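Stop buying the arm first

By Jamshid Soltani

Every February the same email. Some plant manager or lab lead has money that has to be gone before the books close, and they want to know which robot arm. Never what for. Which arm, and can it ship in time.

I planned equipment for a packaging outfit in Stevville for long enough to have made this mistake with other people's money, so let me make the argument plain. The arm is the last thing you should buy. Spend first on the hands, the people who'll use them, and the room. Then wait. Then buy the arm, if you still want it.

Our first budget at Jolico was 82 thousand dollars. Arm, controller, a mount, a service plan. Fine looking spreadsheet. Zero in it for fingertips. Zero for power. Zero for the hours of the people who were supposed to show the thing how to pick up a carton blank. I signed it. We had an arm on a pallet for 23 weeks and the only person who touched it was the guy who had to move it to get to the stretch wrap.

The second time around, different approach. Hand-held grippers, a person on each pair, doing the task with their own arms while the data piles up. Cheap by comparison. Dull to look at. No ribbon cutting.

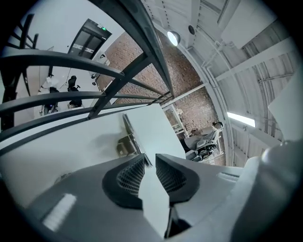 Fingertips deserve their own line in the budget. People price the gripper and forget the pads are a wear part, like brake shoes, and you go through them. And you learn what pads you need only by picking things up. A box is easy, a box forgives everything. Try a flat white board or sheet with those two black pads, the dark rubbery rim and the crosshatched mesh in the middle, and now you're talking about edges and bending and how hard is too hard. That's a purchasing question. You can't answer it from a catalog and your vendor can't answer it either, though he will certainly try. Budget for three kinds of pads and expect to hate two.

Second line nobody writes down – people. Teaching time is labor. It goes on the labor line, at the real rate, with breaks, since holding your arms out over a table for hours is work and anyone who says otherwise hasn't done it. At Rahimi, where I consulted last, the plan said operators would collect demonstrations "as time permits." Time did not permit. Time never does. They got 58 usable runs in the first month and management decided the technology wasn't ready. The technology was sitting in a drawer.

So put a number in. An actual number of hours, approved by whoever approves hours. If that number scares the people with the checkbook, good, better to find out now then after the arm is on the dock.

Third, the room. Tables at the right height. Outlets where the work is. Enough floor that you aren't stepping over your own gear. Lighting that doesn't change when somebody props the door open. All of it cheap, all of it forgotten, and every bit of it gets bought in a panic on somebody's personal card at 4 in the afternoon. I have seen a six-figure project stop for want of an extension cord.

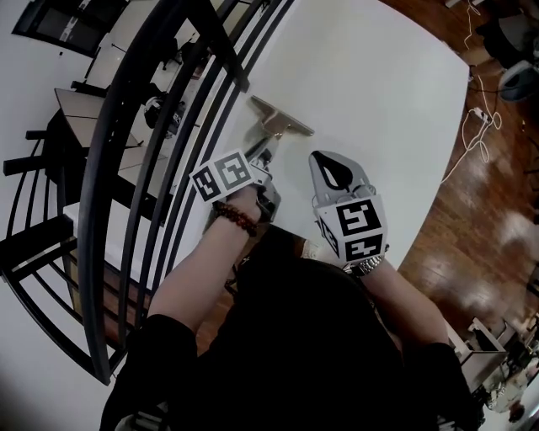 I know the pushback. Capital money is capital money, you can't spend it on wages and rubber. True at a lot of places. It was true at ours. But that's an accounting rule and it can be argued with. We went in with a one page memo and got part of the equipment request moved over to operating. Took two meetings and some groveling. A finance person who hears "we would like to spend less up front" will usually at least look up from the screen.

The other pushback is that prices will go up if you wait. Maybe. Ours went down, but I wouldn't plan on that. What I would plan on is that after a few months of doing the task by hand with the grippers you will know the reach you need, the payload, the speed, and whether you need one arm or two. We were sure we needed the big one. We did not need the big one. The Pado line runs on something a full size smaller, and the savings paid for pads and then some.

There's also the chance you find out you don't want the robot. Happened with our inserts. Somebody did the job with the grippers for a few weeks and it was clear a better chute would fix most of the trouble. The chute cost $808 installed. I'd of never found that out with an arm already paid for, because once it's paid for everyone's job is to find something for it to do.

So to the managers writing me this February. Don't ask me which arm. Send me the task, who's doing it today, and how many of their hours you're allowed to have. If you don't know the last one, start there. And if the money truly has to be gone by the end of the month, buy tables and good lights and a big bag of fingertips, and let the rest go back. It'll sting. You can ask for it again next year, with a list.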